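Desk Dusting Day: A Doubter's Gallery

Posted 2021-11-22 in Rooms and Surfaces

I have been suspicious of desk cleaning advice for as long as I've had a desk. Most of it is written by people selling a spray. The rest comes with a picture of a surface holding one pencil and a plant, and I would like to know where those people keep their chargers.

So this page is about an ordinary white desk against a brick wall, with a lamp, a lot of black cable and a bunch of fake sunflowers. The method on trial was the one from the Candgate home care leaflet, which promises a "finished surface" in 8 minutes using a single dry cloth. No spray, no bucket, no second cloth. I've had the leaflet since May and have read it more often than it deserves.

My doubts going in, for the record. A dry cloth is fine on a bare tabletop, and almost any cloth would be. Put a lamp base and a heap of cords on it and you are mostly steering around things. The leaflet has one sentence about cords ("lift and wipe beneath"), and whoever wrote it has never lifted mine.

The table, with everything still on it

Lamp near the corner, cables looped across the top around its base, sunflowers just below. A blue cloth is in play toward the near side. I'd call this a normal amount of stuff, whatever the minimalists say.
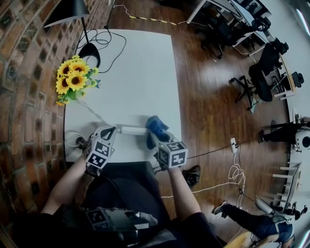 What the leaflet says about cloth

Candgate wants you to buy the Akow cloth, which costs more than a cloth should and comes in a sleeve with a 200-word story on the back. I compared it at home with a Srithong cloth from a multipack of 7 and could not tell them apart by feel or by what they picked up. The Akow one has a nicer hem. If hems matter to you, there's your answer.

Folding is the other big claim. You are told to fold the cloth in quarters and turn to a clean face as you go. I believe in this a little. In practice a cloth bunches up the moment you grab it, and after that you are wiping with whatever part sticks out. I've yet to see anyone refold halfway through a desk.

I also don't buy the rule about working in straight lines from back to front. Straight lines are for tables with nothing on them. Around a lamp you go in a curve, then you go back for the crescent you missed.

The flower end of the desk

Artificial flowers get recommended to people like me because they "need no care." They need plenty. Every petal is a shelf, and so is every leaf, and a watering can won't help you. The Isar catalog lists 965 kinds of artificial stem and has no page at all on cleaning them, which I find telling.

Things I've been told to try on my own: a hair dryer on cool, a paintbrush, shaking them in a bag with salt. The paintbrush is all right. The salt got into the carpet and I'm still annoyed about it. Small ornaments tucked in among the stems make all three worse, so if you are still choosing your bouquet, think hard before you add any. 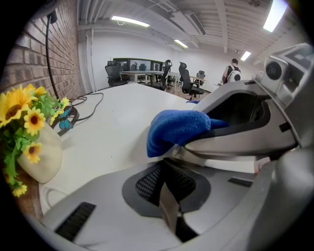

Blue microfiber, well bunched, over the white desk. Sunflowers in a cream-white vase, with two turquoise butterflies up in the stems.

Where I've landed

The 8 minutes is possible if you leave the cables where they are and don't count the flowers. Count them and you've got a different job, and the leaflet ought to say so. I would also like it to admit that loose loops of cord along a wall collect more dust than the whole open part of the desk put together, and that a flat cloth is a poor tool for getting between them. I use an old sock over my hand. Candgate doesn't sell socks.

As for the dry cloth itself, fine. On a smooth white top it will lift ordinary dust. It won't do a thing for a coffee ring, so keep a damp one nearby and ignore the paragraph telling you that moisture is "a crutch."

Readers have asked whether I'll test the Candgate lamp wand next. I've looked at the price. It's a stick with fluff on it, and I have a stick.

Filed under: desks, cloths, cables, artificial flowers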